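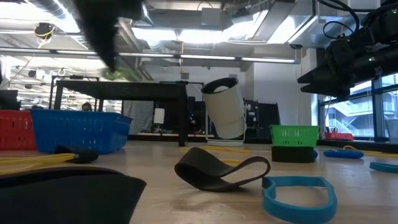

双腕の仕分け作業台を導入するとき、予算はどこから組み始めればよいのか。

作業の中身を書き出すところから始める。つかむ物、置く先、一時間あたりの量、そして失敗したときに誰が拾うのか。アームの機種選びはその後で、カタログを開くのはさらにその後になる。

## 第4回 設備計画と見積もりの読み方

前回の課題を返却します。全体の傾向として、アームの型番は全員が正確に書けていました。設置場所の床面積を書いた人は少数で、電源の容量を書いた人はさらに少なく、廃棄費用にいたっては答案のどこにも見当たりませんでした。企業の稟議書とよく似た分布なので、皆さんはもう就職できます。

今回は架空の夢を見積書に直す練習をします。題材は部品仕分けの小規模セル。色の違うプラスチックのかごに、ベルトやひも状のものなど、形のそろわない柔らかい物を入れていく作業です。硬い立方体を積む作業ならもっと安く済みますが、残念ながら、硬い立方体を積んでほしいという依頼はデモ会場の外ではほとんど来ません。

### 4.1 作業票を先に書く

作業票はA4で一枚。二枚になったら、たいてい二枚目に願望が書いてあります。項目は次のとおり。

- 対象物:材質、寸法の幅、重さの幅、曲がるかどうか
- 供給の状態:並んでいるか、重なっているか、絡まっているか
- 置き先:容器の内寸、縁の高さ、交換の頻度
- 速度:平均と、忙しい時間帯の値
- 人の介入:誰が、どこから手を入れるか
- 許せる失敗:落下、取りこぼし、入れ間違いのそれぞれについて

ここで「曲がるかどうか」を軽く見ると後で高くつきます。輪になったゴムバンドは、置くたびに違う形をしています。図面の寸法は伸ばした状態の寸法で、台の上で丸まった物の高さについては何も教えてくれません。ハンドの開き幅を図面から決めてよいのは、図面どおりの姿勢で寝ていてくれる部品だけです。

置き先の容器についても一言。安いかごは悪い選択ではありません。ただし側面に格子状の穴があるかごを使うなら、細いひもが穴から出てくる場合と、指先が縁に当たる場合を、作業票の「許せる失敗」に書いておくこと。かごの値段は誰でも調べますが、かごの縁の高さがアームの可動範囲に与える影響は、据え付けの日に調べることになりがちです。

### 4.2 事例:Jurimettiの見積もり

Jurimettiは包装資材を扱う会社で、仕分けセルを一式導入するにあたり、Heikki Honkanen氏が最初の予算案を作りました。総額2958万円。端数まで書いてあるので一見とても信用できそうです。端数は精度を保証しません。丸めていない希望的観測というものも世の中にはあります。

この案のうち、アーム本体は総額の25%でした。授業でこの数字を出すと、毎年「安い」という声と「高い」という声が同じくらい上がります。正しい反応は「残りは何だ」です。残りの主な行を並べます。

| 費目 | 内容 | 初回の案での扱い |
|---|---|---|
| ハンド | Kallomeckの二指タイプ、左右 | 計上 |
| 制御・視覚 | 制御盤、カメラ、照明 | 照明のみ抜け |
| 架台・作業台 | 支柱、天板、固定具 | 計上 |
| 統合作業 | Salminenによる設計、調整、試運転 | 計上 |
| 安全対策 | リスクアセスメント、停止装置、区画 | 「別途」 |
| 消耗品と配線 | 指先の交換品、ケーブル、容器 | 「雑費」 |
| 教育 | 操作と復旧の訓練 | なし |
| 保守 | 年間契約、予備品 | 「次年度検討」 |

表の右端を縦に読んでください。「別途」「雑費」「次年度検討」。日本語の見積書で最も高額な三語です。

とくに雑費の行。Honkanen氏の案ではここが87万円で、本人の説明によれば「まあ、余るだろう」ということでした。内訳を出してもらったところ、ケーブルの予備が含まれていません。動くアームに沿って曲げ伸ばしされるケーブルは消耗品です。床や台の上で動かないケーブルと同じ寿命を当てはめると、最初の故障は本体の保証期間中に起き、しかも本体の保証の対象外になります。

レビューを担当したRaili Mustonen氏のコメントを、本人の許可を得て引用します。

> 「雑費」という行は残してよい。ただし中身を言えるようにしておくこと。言えないものは雑費と呼ばず、穴と呼ぶこと。

以来この会社の社内では、雑費の行が「穴」と呼ばれているそうです。会計システムの勘定科目には反映されていません。

### 4.3 本体以外で膨らむところ

**照明と窓。** カメラを使うなら、部屋の明るさは設備仕様の一部です。天井の蛍光灯、大きな窓から入る日光、隣の作業場のスタンド。どれも無料に見えます。朝に合わせた画像認識が夕方に色を間違えるようになると、調整に人が呼ばれ、人は無料ではありません。遮光幕で足りる場合も、専用照明が要る場合もあります。現地調査を午前と午後の二回に分けると書いてある見積もりは、少し高くても読む価値があります。

**天井と床。** 上から吊るのか、脇に立てるのか。吊るなら梁の位置とダクトの位置を先に調べる。建物の図面は竣工時のもので、その後に足された配管は載っていないことがあります。脚立と懐中電灯と巻尺。この三点は今回の予算で最も投資効率の高い設備です。

**電源と空気。** コンセントの数を数える人はいても、同じ系統に何がぶら下がっているかまで調べる人は少ない。空圧式のハンドなら圧縮空気の配管も必要です。「工場だから空気はあるはず」という一文が議事録に残っていたら、その工場まで歩いて行き、あるかどうか確かめてください。

**置き場所。** セルの面積だけを申請書に書く人が多いのですが、人が背後に回る通路、かごの仮置き場、扉を開いた制御盤、予備品の棚も床を使います。床は買うより借りるほうが高い場合があり、隣の部署から借りるとさらに高い。支払いは現金以外で求められます。

### 4.4 納期という予算

お金の表ができたら、同じ行で時間の表を作ります。Pudauのアームは標準構成なら在庫がありましたが、Kallomeckのハンドは指先の形を変えたため、納期が最大8週間になりました。指先を変える話はアームの発注後に出たので、アームはその間、箱の中で大切に保管され、減価償却の開始日をめぐる静かな議論だけが進みました。

発注の順番は、納期の長いものから。当たり前に聞こえますが、実際には「承認をもらいやすいものから」発注されることがとても多い。アームは写真映えするので承認されやすく、指先は写真に写っても誰も褒めません。

工程表には次の行を必ず入れてください。

1. 対象物の見本を集める。きれいな物だけでなく、実際に来る物を
2. 見本でハンドの把持試験をする
3. 試験の結果を見て指先を決める
4. ハンドを発注する
5. アーム、架台、制御盤を発注する
6. 据え付け、配線、照明の調整
7. 試運転。担当者の訓練もこの期間に重ねる
8. 受け入れ検査

1を飛ばして4から始めた工程表は、見た目が短く、美しく、会議でよく通ります。通った後で1に戻ります。

### 4.5 受け入れ検査の条件を契約前に決める

「問題なく動くこと」は検査条件になりません。発注側の「問題」と受注側の「問題」は別の言葉です。対象物の組み合わせ、連続運転の時間、許容する失敗の割合、復旧にかけてよい時間。これを数字で書き、双方が署名してから発注します。

Salminenとの最初の契約案には「良好な把持を確認する」とありました。Mustonen氏は余白に「誰が、何を、何回」と書いて返しています。修正版では検査の見本を発注側が当日に選ぶことになり、契約額も少し上がりました。上がった分は、以前の案で誰も引き受けていなかった仕事の値段です。

動画での確認についても触れておきます。販売資料の動画は購入判断の材料にしてかまいません。ただし、確認する点を決めてから見ること。容器に入る瞬間まで続いているか、編集の切れ目はどこか、倍速の表示はあるか、置き方を人が整えていないか。感動したら、一度止めてコーヒーを飲み、もう一度最初から見ます。

### 4.6 投資回収の計算でよくある誤り

- 削減できる人件費を全額計上する。実際には、補給と復旧に人が残る
- 稼働率を年間一定と置く。立ち上げの月と繁忙期は別に計算する
- 品種の追加費用をゼロとする。新しい品が増えれば試験も調整も増える
- 残存価額を楽観する。専用に削った指先は、他社にとってただの金属片である
- 比較相手を「何もしない」だけにする。棚の配置替えや容器の変更も比較に入れる

最後の項目は少し言いにくい話です。この授業は自動化の授業なので、かごを手前に寄せたら作業が速くなり、ロボットが不要になったという答案が出ると、採点者は複雑な気持ちになります。点は満点をつけます。

### 課題

4.2の表をもとに、Jurimettiの予算案を書き直してください。総額の上限は元の案と同じとします。提出物は次の三つ。

1. 作業票(A4一枚)
2. 修正した予算表。「別途」「一式」「雑費」を使う場合は、その行の内訳を脚注に書く
3. 削ったものの一覧と、削ったことで誰の仕事が増えるか

増えた分を吸収するために仕様を落とすのはかまいません。両腕を片腕にする、品種を絞る、容器の交換は人がやる、どれも立派な判断です。予備費を削って帳尻を合わせた答案は、受け取った上で、実際に故障が起きた想定の追加問題をつけて返します。

締め切りは日曜の夜。紙での提出も受け付けますが、研究室の扉の下から差し込むのはやめてください。前回、掃除機が一部を採点しました。

### 次回までに読むもの

配布資料の「保守契約の条項例」。訪問対応の時間帯と、交換部品の定義に線を引いてくること。次回はSalminenの見積書を最初の行から読み、「一式」という語に出会うたびに止まります。進みは遅い見込みです。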